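Last updated 28/10/2024. If your question isn't answered on this page, drop us a note through the contact form and we'll get back to you, usually the same day unless we're in the middle of a big weekend.

# Renting a Room at Cundby Hall: Your Questions

### Which rooms can I rent?

We have two. The Moton Room is the big one upstairs, at 774 square feet, with tall windows on the street side and the little kitchen right next door. The Garden Room is downstairs and comes in at 386 square feet, and people tend to fall in love with it because it opens onto the back patio. Both have heating, Wi-Fi, and more electrical outlets than you'd expect in a building this old.

### How far ahead should I book?

For a regular evening, a couple of weeks is plenty. Weekends in June are another story – we get graduation parties, family reunions, and a wedding or two, and they go quickly. If you have a June date in mind, please write to us as soon as you know it, even if the details are still up in the air.

### What kinds of things can I use the rooms for?

Almost anything that's legal, friendly, and finished by 10 p.m. We've had choirs, birthday parties, tax workshops, quilting weekends, toddler mornings, and all sorts of hobby and technical groups. Open flames and fog machines are the two firm exceptions (the smoke detectors are very sensitive, and the fire department would rather not see us again). 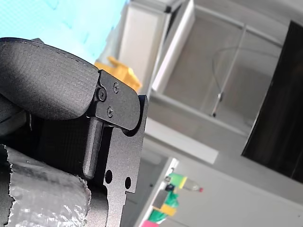 *Close-up of a dark gray padded finger and its black bracket.*

### Can I bring my own equipment?

Of course! Just remember that the elevator is small and the stairs have a turn halfway up, so measure anything bulky before you load the car. Extension cords need to be taped down or run along the wall, and we keep a roll of floor tape in the kitchen drawer for exactly that. Please tell us in advance about anything that draws a lot of power.

### When can I get in to set up?

Your rental time includes setting up and cleaning up, so do leave yourself some breathing room. If you need longer, you can add an early hour for $8, as long as there isn't another group in before you.

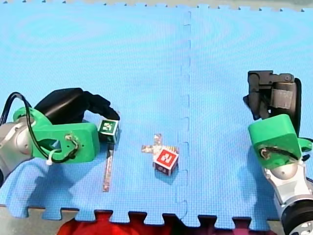
### Do I need to protect the floor?

The floors were refinished by Boateng Flooring not long ago, and we'd dearly love to keep them looking nice, so we ask for felt under chair legs and something soft under anything heavy. Rugs with rubber backing can leave marks, so please leave those at home. Foam puzzle tiles are very welcome, and a bright blue one like this, with its little dimpled texture, is comfortable to kneel on too. You can leave the square tabs showing around the outside if you don't have border strips, but do press the seams together well so that small feet don't catch on them.

### Is there parking?

There are 5 spaces behind the building, and one of them is reserved for accessible parking. Street parking is free after 6 p.m.

### How do I pay, and what if I need to cancel?

We use the Groradon booking page, which takes cards and bank transfers. You can also bring a check by the office if that's easier for you. Cancel 8 days or more before your date and you'll get everything back. After that we keep half, although if you're sick or the roads are bad, please call us and we'll try to find you another date instead.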